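Arnel Layug
December 4, 2019

Can a machine clear a table yet? Thread, typing fast, on my lunch

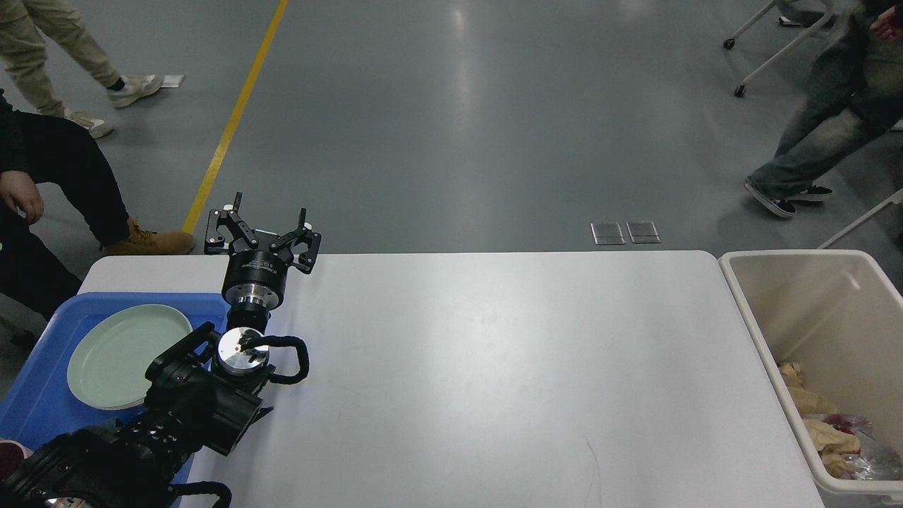 Blue tray, green plate, bin on the right. Gripper open.

So the chore is the one everybody hates at the end of a shift. Plate off the tray, rubbish in the bin, tray on the stack. My nephew does it at the canteen for pocket money, with his headphones in.

Went to the Mastley open day to see how far they've got. Short answer - further than July, not far enough for me to hand over my tea towel

Plates are the hard bit. Flat, slippy, rim is the only place to get hold. Two fingers have to come down either side of that rim and not shove the whole thing across the tray. You and me do it without looking.

They told me 70 tries on a plate the day before, 18 dropped or missed. Plastic plates thank god. If I dropped that many at work I'd be out by teatime

Rubbish is a different problem. Paper, wrappers, that thin clear film that sticks to everything. Asked how it tells a scrunched napkin from a clean one someone wants to keep. Bloke said "good question" and wrote it down. Hmm

Speed. I timed one tray on my phone, 3 minutes start to finish. Someone at the back was muttering about it but tbh if it did that all night with no one watching I wouldn't care how slow it was. It can't be left all night though, I asked.

Somebody will say Laizer already do this in their kitchens. They don't, they do a conveyor. Tray goes in a slot, always the same slot, same way round. Put it down skewed and it stops. Clever but it's teh building doing half the work

Price, as everyone keeps asking - no one would say. Someone from Akport reckoned over 2,000 a month to hire when it's ready. Our canteen manager laughed out loud when I told her.

My guess is shop floors before homes. Same trays, same bins, same height table. My kitchen has a cat and a wobbly drawer and four kinds of plate, good luck

Would I let one do my washing up? Not the glasses. Maybe the roasting tin, can't make that any worse

Right, break's over, tables to wipe. Will anwser replies tonight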